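Goltwood Makers' Board > Paper, card and table surfaces > Big paper sheets with a dot grid – show me yours!

rochelle_c
January, 9.20 am
Right, I have finally come round to marking dots on my table paper and I want to know why I put up with plain sheets for so long! For years I taped down lining paper, drew whatever I was drawing, and then spent ages with a ruler working out where anything was. Now I put a grid of faint dots and little dashes on first, and the whole table turns into something you can measure from at a glance. I do box layouts, kite sails, the odd bag pattern, and all of it goes quicker.

The trick (if it's a trick, my gran did much the same for dressmaking) is to have a line down the middle first and work outwards from it to both sides. Mine are soft pencil and very light. You need to lean in to see them, and I love that, as they stay out of the way of the real drawing.

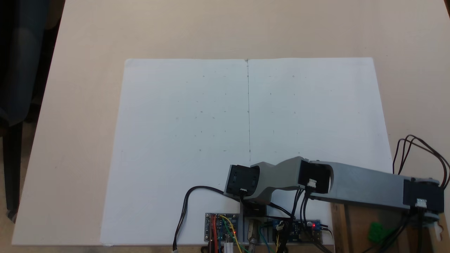 How dark should the marks be? Light enough to vanish when you stand back, but firm enough to find again with your nose near the paper. I use a 2H and hardly press.

I'd love to see what everyone else does. Tape, weights, one sheet or two, pencil or pen, all of it please.

hemi_t
9.48 am
Lovely to see someone else who goes faint. I'm a centre line person as well. Without one I always drift, and by the far end of the table my rows have a lean on them.

My spacing is 40 mm, marked off with a strip of card that has notches cut along one edge. I lay the strip down, dot through the notches, slide it along, dot again. I've had the same strip since I lived in Davomley and the corners have gone fluffy but the notches are still good.

ewanwhit
10.05 am
I'm going to be the awkward one. Pencil dots are fine until you start rubbing out, and then the grid goes with the drawing. I lost half a sheet that way and had to mark it all again with the drawing already on it. Fine black pen for me, small dots only, no dashes. They never get in the way once you're used to them.

Also I'd put the dots on before the sheet goes anywhere near the table. Lay it on a hard floor, kneel on a cushion, do the lot, then carry it over.

rochelle_c
10.31 am
Ooh no, I can't do the floor, my knees would write to their MP. But I take the point about rubbing out. I've got round it by doing the real drawing on tracing paper over the top, so the grid underneath never gets touched. It does mean buying tracing paper.

rubylee.a
11.12 am
Hello all, new here (Jarrah is my brother and he's been on at me to join). Can I ask about paper? Everything I can buy in one piece is too narrow for my table, which is 1236 mm across, and I'm fussy about having white right to the edges. Do you all join sheets? I had a go with two bits of Dilo roll and there was a ridge down the join that my pencil kept bumping over.

hemi_t
11.30 am
Welcome Ruby-Lee! Join them edge to edge and tape from underneath. If you overlap, you'll feel it every time. Cut both edges in one go with a sharp knife and a steel rule, one sheet on top of the other, and they'll meet properly even if your cut is a bit off. Then flip both over, push them together, and use low-tack tape on the back in one long piece.

Leave the roll paper flat under something heavy the night before. Dilo curls like mad for the first few hours, at least the batch I had did, and then it behaves.

jarrah_a
11.44 am
Told her to overlap. Sorry Rubes.

I'll stick up for the overlap a bit though. Edge to edge looks nicer, but it opens up in damp weather. In our shed the gap was wide enough by the end of the winter to swallow a pencil line. A narrow overlap, glued not taped, and rubbed down with the back of a spoon – you can hardly feel it. Mine lasted 14 weeks before I changed it, and I only changed it because of a mug.

ewanwhit
12.02 pm
Fourteen weeks with a glued overlap in a shed? What glue? Every glue I've tried on thin paper has made it cockle.

jarrah_a
12.10 pm
Glue stick, the cheap sort from Ormsby, put on the lower sheet only. Wet glue will cockle, agreed. Keep the stick moving and don't go back over it.

rubylee.a
12.26 pm
Off to find the spoon! Thank you both. I think I'll try Hemi's way indoors and leave Jarrah's for the shed.

rochelle_c
2.15 pm
I'm with Hemi. I like a seam in the middle, as then it does the job of the centre line too. You measure out left and right from it and both halves get treated the same. Some people hate a seam where they're drawing, so if most of your work lands in the centre you might want to shift it over to one side.

More for the thread, with a joined sheet: 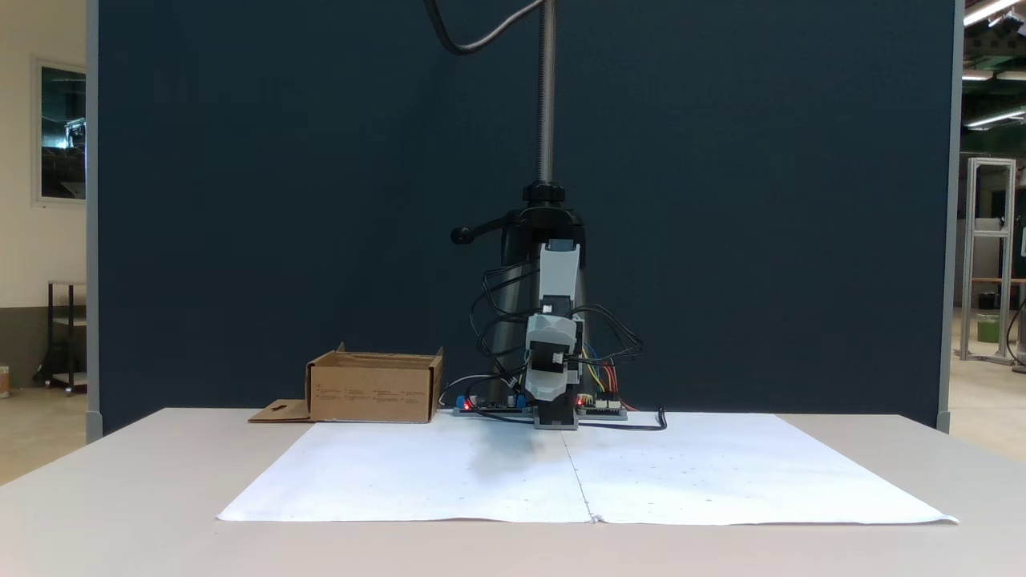
Two pieces with the seam in the middle, open cardboard box on the left.

hemi_t
2.40 pm
That's a very neat seam! I do like white paper on a pale table as well. I tried brown kraft once, thinking it would hide the coffee, and I couldn't find a single pencil mark after four o'clock.

ewanwhit
3.05 pm
The dots I can see on that one I'd be happy with. Small, dark, easy to find. That's the sort of mark I was on about.

And a vote for keeping a cardboard box by the table. Offcuts, spare card, rulers when you're sick of them rolling about. I've got one on either side and the flaps get cut up for templates when I run short. Box card is the best thing going for notched strips like Hemi's. It's stiff, it's free, and if you cut the notches badly you have another flap.

hemi_t
3.22 pm
Mine's mount board, but I'd use box card if I was starting over. Cut it across the ripples, so the strip doesn't bend halfway along.

jarrah_a
3.30 pm
Along the ripples, surely? Mine fold like an accordion if I cut across.

hemi_t
3.41 pm
You're right, sorry! Along. The ripples should run the length of the strip. I had it the right way round in my hands and the wrong way round in my head.

rochelle_c
4.18 pm
This is exactly what I wanted, thank you all. I've just cut a strip with six notches and done a trial row, and it's so much faster than a ruler that I'm a bit cross. Going to do a whole new sheet tonight.

Ewan, what pen do you use? I might do one half in pen and one half in pencil and see which I swear at less.

ewanwhit
4.35 pm
0.1 fineliner, whatever brand is in the drawer. Do the pen half first and let it dry before you put your sleeve anywhere near it.

rubylee.a
6.50 pm
Joined edge to edge, taped at the back, no ridge! It's under a stack of cookbooks until morning. Do I need to tape the outside edges down to the table as well, or will it stay put?

hemi_t
7.04 pm
Corners only, small bits of tape. Smooth from the middle outwards first, then stick.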